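Cards, Cards and One Very Thick Book

My desk has been on my mind since May, when I went looking for my library card and found it doing duty as a bookmark. Ever since then I've been trying to get every card I own out of my purse, my coat pockets and that awful kitchen drawer, and into one spot where I can see them!

It was Aoife Corrigan who put me on to stepped card holders, the see-through kind with slots that climb toward the back (she keeps her recipe cards in one). I'd been using an old Gala candy tin, and you had to tip the whole thing out to find anything. With steps, every card peeks up behind the one before it — so much easier on the nerves.

My one rule is that a card I haven't used in about 3 months goes in an envelope in the drawer. Ultan Hanrahan thinks I'm too strict and says he still has his Brinley pool pass from two summers ago. Well, good for him! I like a bit of bare surface too, with room for whatever big book I'm reading and a cup of tea.
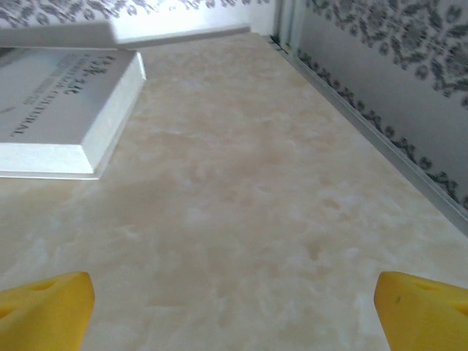
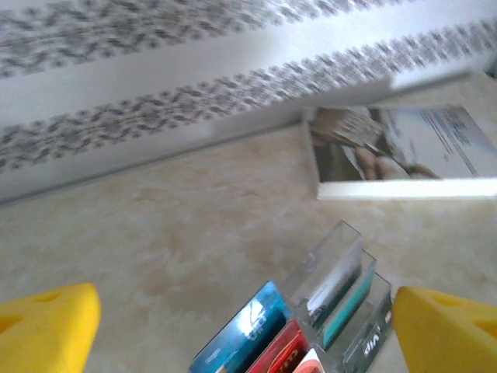

A marbled top with a thick white book on it, and then the clear holder with its cards standing up, the VIP one over on the right.

Should bank cards live in an open holder too?
I'd keep those in your wallet and save the holder for store cards, club cards and the like.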